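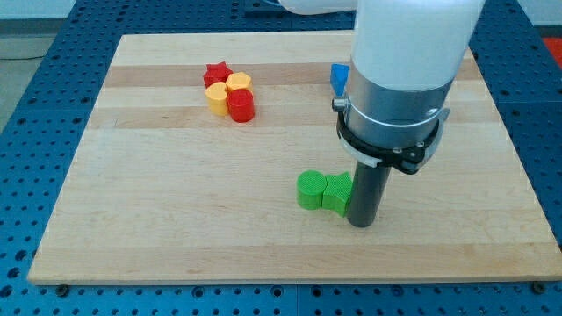

Mernton, 5/16/22
Notebook entry by Sandrine Vasseur, for the block-pushing group

Second session on sentence commands. The arm understands "push the green ones together" and does it with great dignity and at the speed of a cold lunch. Ayman typed, I kept score, and we swapped when his patience ran out, which happened at the word "slightly."

Setup as before: maple-colored board bolted to the blue table, printed blocks, straight rod. Speed limit left at 60 percent. I would like it higher. I would also like the blocks to stay on the board, so 60 it is until after the demo.

Task for today was color sorting by pushing only. No lifting, no tipping a block over and calling it a new pose (you know who you are). Start from a scatter, one typed sentence at a time, and end with like next to like. For the first layout we allowed red and yellow to share a pile, as the course sheet calls them both "warm." I have a low opinion of the course sheet but it does shorten the afternoon.

Red and yellow up in the far left, star at the back, the two cylinders touching. Greens side by side nearer the middle with the rod against the curved one. Blue is by itself toward the far edge, behind the arm from where the camera sits, and that is the part I want to write down properly.

When the arm is between the camera and a block, the tracker sees a sliver of block and makes up the rest. It made up the rest of the blue one with real confidence. Twice it put the center a good 12 mm too far left, and when I typed "push the blue block toward the red star" the rod came down next to the block and pushed air across the board. Lovely smooth path. Ayman gave it full marks for style.

Things tried:

Parking the arm off to one side between commands, then taking a fresh look. Works. Adds a pause long enough to make visitors think it has crashed, so we need somebody to talk during it.

Averaging the last few positions. Does not work. It averages several wrong answers into one calm wrong answer.

Refusing to plan to a block if too little of it shows. Works, but then the arm just sits there and we get no message. Ayman is adding a message. First version said "NO." I asked for more detail.

The curved green block is still the worst one to push. If the rod meets the hollow side it settles in and behaves, and you can steer with it. If the rod meets a point, the block spins off to look at something more interesting. The planner treats every block as a circle, which is fine for the cylinders and optimistic for everything else. I don't want to write a proper shape model this term. Proposal: for that block only, give the planner a list of allowed contact angles and let it pick the nearest. Ugly, should take an hour, will take two evenings.

Rod height: the tip was scraping on long pushes toward the far edge, so I raised it 1 mm. Scraping gone. Please do not lower it again without a note in here. I found the old value back in the config this afternoon and everyone I asked had a very innocent face.

Language side. We have 200 sentences in the training sheet and I would call a quarter of them the same sentence in a different hat. "Move the star to the left." "Move the star left." "Star left please." Pichon's lab next door has offered to have their first-years write us another 100 as long as we let them watch. Accepted, on condition that they look at the board first, as the last batch asked for a purple block and a "bigger one."

Words that cause trouble: "near," "a bit," "behind." Behind means away from the camera to the arm and away from the typist to the typist, and the typist sits at the side. We are putting a strip of tape on the desk with FAR written on it. This is what they mean by human-robot interaction.

To do before Ikex demo:
- contact angles for curved green (me)
- message text, longer than one word (Ayman)
- order more of the clamp screws from Nesell, one thread is getting tired
- save camera calibration somewhere that isn't Ayman's desktop
- decide whether blue starts on the near half for the demo. I say yes. Ayman says it's cheating. It is, a little.

Left the logs in the shared folder under today's session, including the air push, which I have named accordingly.

Questions about this notebook: ask Sandrine Vasseur or Ayman Bennani | © 2022 Mernton block-pushing group | Back to top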